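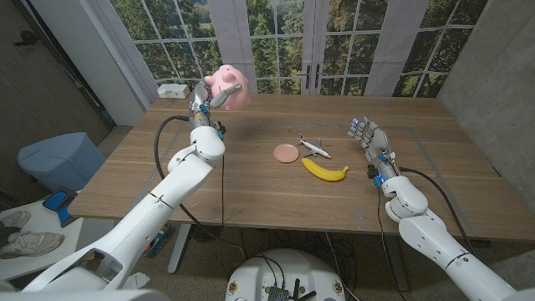 Si-eun Song likes to get in before the heating has properly come on, which at Gruveno means before seven, and the first thing she does is walk around the robot with a cup of barley tea and look at its wires. She doesn't touch anything yet. She just looks, the way my grandfather used to walk around his truck before a long drive, and if you ask what she's looking for she will tell you she won't know until it bothers her.

Mostly what bothers her is cable. A two-armed humanoid that spends its day lifting toys off a table bends its wrists a great deal, and every bend has to be paid for somewhere along the line. A cable that hangs too short will tug at the end of a reach. Leave it too long and sooner or later an elbow finds it. Song sets her loops by hand, with the arm held at its farthest stretch, and then she runs the whole thing slowly through its paces and sets them again (and often, I have to say, a third time, while the rest of us are thinking about lunch).

The toys are there for a reason too. A piggy bank is smooth and round and gives the fingers very little to hang on to, a toy airplane has thin wings, and a banana curves. If a hand is drifting out of adjustment, Song says, the pig will usually tell her first. The grip starts to creep upward, a little more each day, and by Tuesday somebody is chasing it across the carpet.

31 shares · 14 comments

When that happens, it's time for the fingers. She brings the hand up, turns it so the back of it faces her, and goes over it one joint at a time, starting at the knuckles and working out to the tips. There is a soft brush for the seams, and a cloth that has been washed so often it has gone the color of oatmeal. She opens and closes each finger at 20 percent speed and listens. I listened too, as hard as I could, and heard a sort of polite whir. Song heard something in the second finger she didn't care for, and wrote it down.

The notebook deserves a paragraph to itself. It was started by Min-kyu Seo, who set up the cell the spring before last and has handwriting like a row of fence posts, and it is now up to page 173. Every screw that has been turned is in there, along with a fair amount of grumbling about the table, which had to be shifted twice before both arms could work the middle of it comfortably. The hands get a full going-over every 80 hours of work and a thumb recalibration whenever anyone has had the wrist apart.

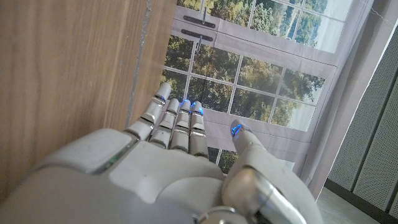 Itzel Esquivel thinks eighty hours is far too patient. Her own rule, she told me over the phone, is to check the thumb every single morning, because the thumb does half the work of the hand and gets none of the attention, and a thumb that is off by a hair will teach the other fingers bad manners. She has said as much to Song, more than once, and Song has said she'll think about it.

I put this to Song while she was coiling up a spare lead, and she laughed - it's an old argument, and a friendly one. Her worry is that every check is also a chance to disturb something that was perfectly happy. She would sooner watch the thing work for ten minutes with her hands in her pockets. All the same, when I looked over her shoulder later, I saw that she'd penciled "thumb, a.m.?" in the margin of page 173, with the question mark gone over twice.

We finished the afternoon on the wrist, with the power off and the tea long cold. The second finger had been brushed out and tried again, and Song stood with her head on one side through a dozen slow curls before she let it be. Then she picked up the notebook, crossed out one line, and went to find a longer cable tie.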